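and so we come to the matter of colour, which we had rather neglected in the Lercombe survey and were gently told off for by several of the people who took part. When we asked our 162 householders how they found the right bottle in the cupboard under the sink, a good many told us (often at some length, and with great good humour) that they never read the label at all. They look for the colour, and they reach.
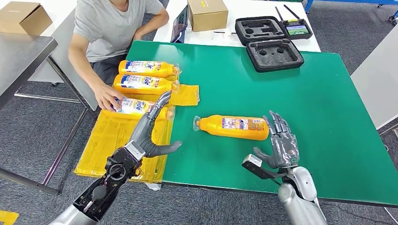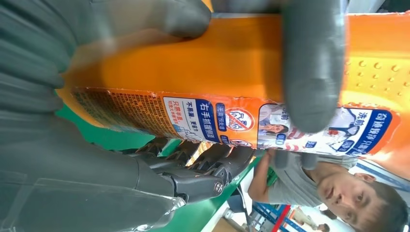
**Figure 3.** Orange bottles of the sort discussed in Section 3.

**3.2 Colour and memory in household packaging**

Nassar, in his earlier work on the Zaki shops, had found much the same with tea and biscuits, and we are happy to follow him here. Those who had bought one product for more than 30 years could name its colour straight away, though two of them were quite wrong about the shape of its lettering. We were especially fond of the lady who kept every August receipt in an old Bralitz tin and described the tin, very tenderly, as "the blue of my mother's kitchen door".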